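Home Products Handtrack Tools Pricing Docs Support

Prorkia Retarget 5
Hand-motion cleanup and planning for people who would like the robot to do roughly what the human did

By Henrike Baumgart
January 9, 2019
11 shares 5 comments

Prorkia Retarget takes a recording of two human hands doing something useful and turns it into a motion plan your arms can run. You supply head camera video and wrist marker tracks. Retarget supplies the trajectories, a contact timeline, and a list of complaints about your calibration, sorted by severity.

Version 5 is the first release we would let a customer install without one of us on the phone. It replaces both the old Loveo importer and the separate smoothing tool, which shared a settings file and never agreed on what was in it.

What it does with contact

Most hand-tracking software is very good at hands waving in the air. Put an object between the fingers and ask for steady pressure on a flat surface, and the fingertips start sinking into the furniture. Earlier versions of Retarget once planned a wiping motion four centimeters below a desk, with great confidence and a green check mark. 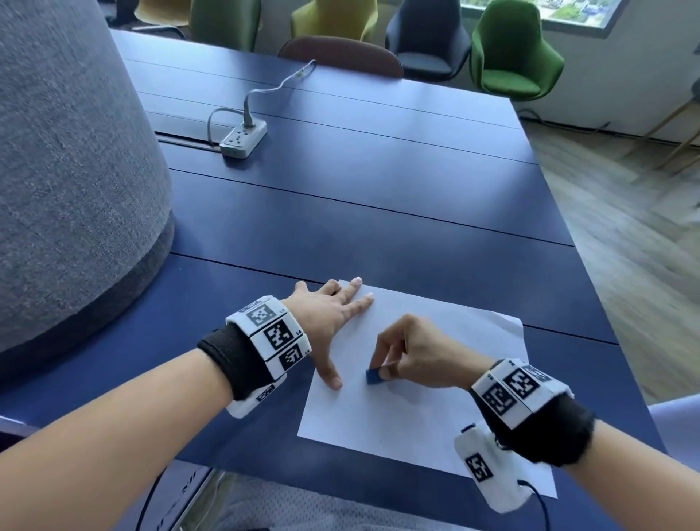

Contact segmentation is the part of version 5 we spent the most time on. The solver looks for stretches where a hand is bearing on something and fits a local surface there before it touches the trajectory. Two-handed work gets its own treatment: with the left hand flat on the paper and the right pressing a small blue block against the middle of the sheet, you want one hand labeled as a brace and the other as the tool hand, and you want both labels to hold through all the small wobbles in between. Retarget now writes those roles into the plan as constraints. If your robot has only one arm, it will tell you which constraints it had to throw out.

Wrist tracking

Each wrist is solved from whichever square markers are in view, and the result is carried through short dropouts using the arm model. You can mix marker layouts between left and right wrists. You can also swap left and right in the config by accident, and as of this version the importer notices. (Junaid Kazmi wrote that check after losing a day to it. He has asked us to call it "defensive engineering.")

Longer dropouts are left as gaps. We used to fill them with a spline, and the spline was beautiful, and the robot followed it into a monitor stand. Gaps now appear in orange on the timeline and you decide what to do about them. Our regression set has 2602 clips, and 436 of those were picked because they broke something.

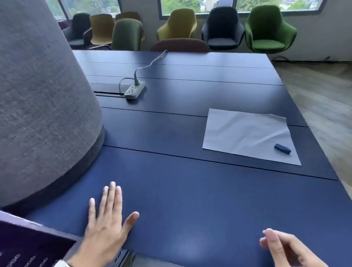
You can set the longest gap Retarget is allowed to bridge, per hand, and you can require a person to sign off on anything above that. The sign-off box starts unchecked. Please resist the urge to script it.

Scene handling

Retarget keeps a simple model of the work surface and whatever is being handled. Everything else is treated as background unless you mark it as a keep-out volume. Thin flexible things such as paper and cable are supported as "soft" objects, meaning the planner knows where they were last seen and doesn't pretend to know where they will go next. Full cloth simulation is on the Pomton branch, where it has been nearly finished since August.

Working with other tools

Plans export as plain joint trajectories or as Esposito task files. The Esposito exporter keeps roles and contact windows; the plain one flattens everything, so use it if your controller is old or you are in a hurry. There is a command-line version of the whole pipeline and a viewer that runs in a browser tab. The viewer has a dark mode. It was our most requested feature, ahead of collision checking.

What you will need

A head camera with a known lens profile, a marker set for each wrist, and one clock. We mean the last one. If the video and the marker tracks come from separate machines, sync them before import. Retarget can estimate a fixed offset and will do so cheerfully, but it can't fix drift.

Known problems

Fingers that curl out of view behind the palm are still guessed, and marked as guessed. Fast rubbing motions can be over-smoothed at the default setting; turn the filter down until it looks worse, then back up one notch. Undo in the gap editor forgets which hand you were editing.

Licensing

Sold per workstation, with updates for a year. The trial is the full product and runs for 11 days. Junaid picked the number and won't discuss it.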